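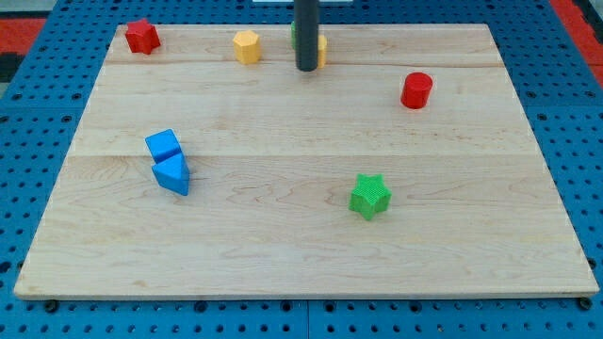

Board on the blue pegboard table, shape blocks out. Star at far left, red cylinder over on the right.

Ticket 1355
Room: Drirnora, table 2
Status: open, waiting on parts
Problem: board rocks on the pegboard, blocks tip over

Tuesday, first thing
Reported again. Press one corner and the opposite one lifts. Worst with the triangles, the hexagon mostly stays put.

Checked the table first. Feet level, bolts tight. Not the table.
Turned the board over. One old felt pad left, other three gone, just glue marks. Scraped off the lot and wiped it down.

Tried without pads - better but still a slight rock. Straightedge across the underside, daylight at one end. So theres a bit of cup in it too. Seams on top look fine, no glue needed.

Tuesday, after lunch
Cut 5 squares of thin rubber mat from the Heitmann roll, one per corner plus one spare. Doubled up the low corner. Rock gone when pressed by hand, but the board now slides if you lean on it. Not happy with that.

To do
Order proper screw-on feet from Widanden, low ones. Short screws!! Board isnt thick.
Check the Jinora set for the same missing pads.
Please dont wet-mop the board, dry cloth only.

Leave ticket open till feet are on. Spare rubber square is in the drawer - dont toss it.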